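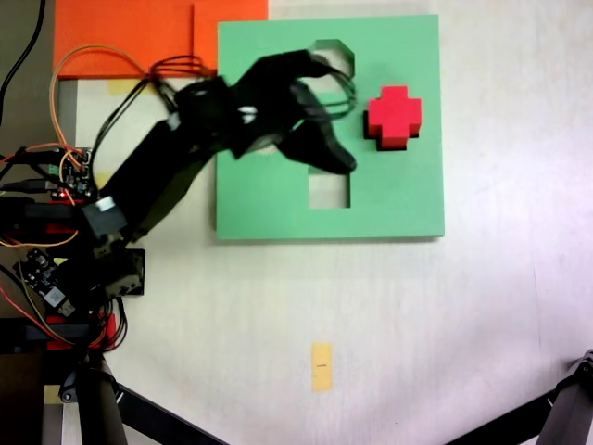

Can I roll my old super account into my current one while I'm still working?

Any time you like, and there's no need to change jobs or wait for a birthday. You fill in a rollover form with the fund you want to keep, and they chase the other one.

Hi all,

On 17th February Waldemar Jabłońska wrote:
> I've got 2,647 dollars sitting in a Baveva account from my time at
> Amaral, and my current employer pays into Stiline. Baveva takes fees
> out every quarter. Is it worth the bother of moving such a small
> amount? And do I lose anything if I do?

Waldemar, do it! I did mine last April and was so chuffed that I rang my sister (she has three accounts and is now working through them). It took 18 days from sending the form to seeing the money land, and most of that was me waiting on a certified copy of my licence. 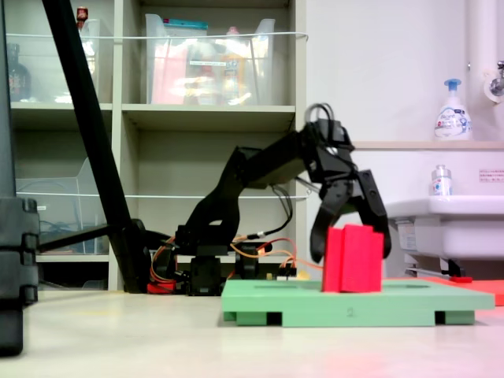

Gripper over the red block on its green platform

As for losing anything, please check the insurance first. My old account had a death and disability policy I'd forgotten about, and it stopped the moment the account closed. Mine was no great loss, but yours might be better than what Stiline gives you.

What I did, in order:

1. Logged in to both funds and wrote down the member numbers.

2. Rang the old fund and asked about exit fees and cover. I was on hold for 9 minutes, and the fellow was lovely.

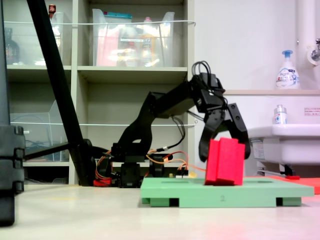

3. Filled in the rollover form online, ticking "whole balance".

4. Saved the final statement as a PDF.

One more thing. If you've made personal contributions to the old account and want to claim them as a deduction, get the notice in before you roll over. I'd put in 1,000 dollars and very nearly missed it,

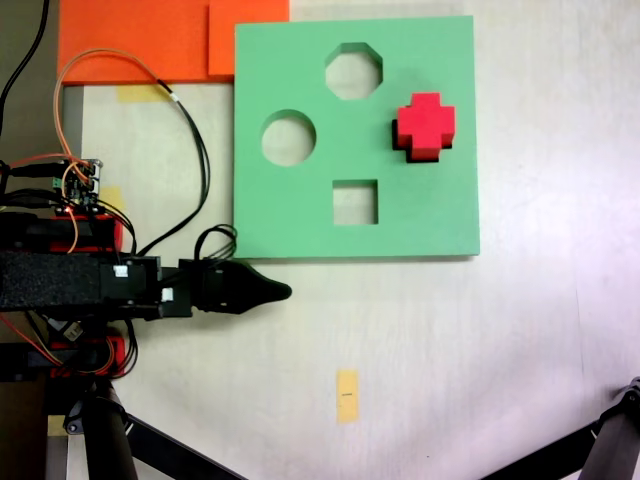 so I'd ring about that on the same call as the insurance. Let us know how you go, and sing out if the form gives you grief!

Cheers,
Maarja Pärn
Punton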